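3. Demonstration procedure

3.1 Choice of tasks

The demonstrations were collected in a furnished bedroom in the Werngate flat, which we kept in ordinary use between sessions. Two groups of tasks were chosen. The first concerns garments on a hanging rail: taking a shirt off, putting it back, and moving it along to make space. The second concerns bedding: laying pillows at one end of the bed, stacking them, and pulling a sheet straight. Both groups involve cloth, and both have to be done in the narrow space between the bed and the rack. A policy trained on table-top folding alone, as in our earlier Vestby study, had no experience of either constraint.

Each task was taught in two ways. In hand guiding, the demonstrator stood beside the robot and moved the arm directly, with the joints set to low stiffness. In remote control, the operator sat in the next room with a pair of leader arms and worked from the head camera view. We wished to know whether the two kinds of demonstration could be mixed in one training set, or whether the differences in speed and approach angle would harm the result.

3.2 Grasping garments on the rail

Operators were told to take hold of a shirt near the shoulder. A grasp at the hem is easier to reach, but the cloth then swings and the hanger tends to turn on the rail. With a shoulder grasp the weight of the garment stays close to the fingers and the hook can be lifted almost straight up. The cost is that the gripper housing hides part of the collar from the head camera, and the operator has to judge the last few centimetres from the way the fabric bunches. Figure 2 gives a view of this stage and of the bed area.

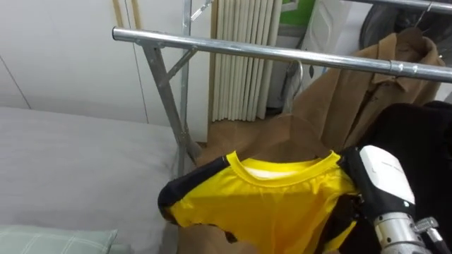
Demonstrators using hand guiding dealt with this without difficulty, as they could lean over and look from the side. Remote operators slowed down. Cheng and Tsao, who had both used the leader arms in May, adopted the habit of closing the fingers partway, lifting a little, and then closing fully. Hsueh, who was new to the equipment, closed in one movement and more often caught a neighbouring garment as well. We kept these episodes in the set and marked them as failed grasps, together with the correction that followed if there was one.

Neighbouring garments were not removed or spread out. Coats of a similar colour hang close together in most homes, and a policy that works only on a well-spaced rail would be of little use. The order of the garments was changed by hand after each block of trials.

3.3 Bedding tasks

The bedding tasks need fewer precise contacts but longer arm movements. A pillow can be gripped at nearly any point along its border, and the demonstrators did not agree on the best one. Yau preferred the corner nearest the robot. Grecu took the middle of the long side, which kept the pillow flatter when it was set down. Neither was instructed to change, and the training set contains both.

For the sheet task, the goal was stated in words only: the top surface should be free of large folds. Small creases were accepted. We had first tried a stricter rule based on a depth threshold, but it rejected trials that every person in the group regarded as finished, and we dropped it.

A trial began only when the arms had been withdrawn from the view of the head camera and the starting state had been saved. The same was done at the end. These paired views were later used by the labellers to score the trial without watching the full recording.
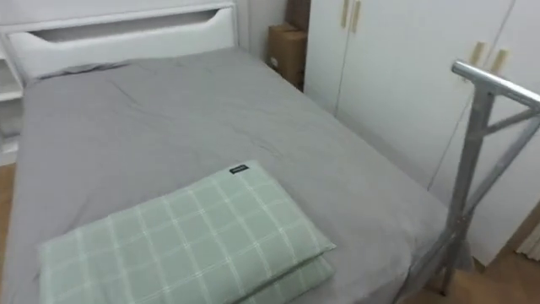 Flovell Workshop Papers, Vol. 2, p. 200

Figure 2. Working area for the garment and bedding tasks, from the head camera. First view: shoulder grasp on a yellow shirt hanging from the rail. Second view: bed with fitted sheet and stacked pillows, both arms out of view.

Scoring from still views has a known weakness. A sheet pulled straight on top may still be badly placed where it meets the headboard, and a single view from the side does not always show this. Where two labellers disagreed, the recording was opened and a third person decided.

3.4 Recording and filtering

Joint positions, gripper opening and camera images were stored on a common clock. Pauses at the start and end of each demonstration were trimmed. Pauses in the middle were kept, as remote operators often stop just before a grasp, and cutting these moments out produced sudden jumps in the gripper command.

After filtering, the training set held 2000 demonstrations, with a further 200 set aside for testing. The split was made by session, so that no arrangement of garments appeared in both parts. Hand-guided and remote demonstrations were given the same weight in training. We also trained one policy on each kind separately, using the method of Woo with no change to the network, and these serve as the baselines in Section 4.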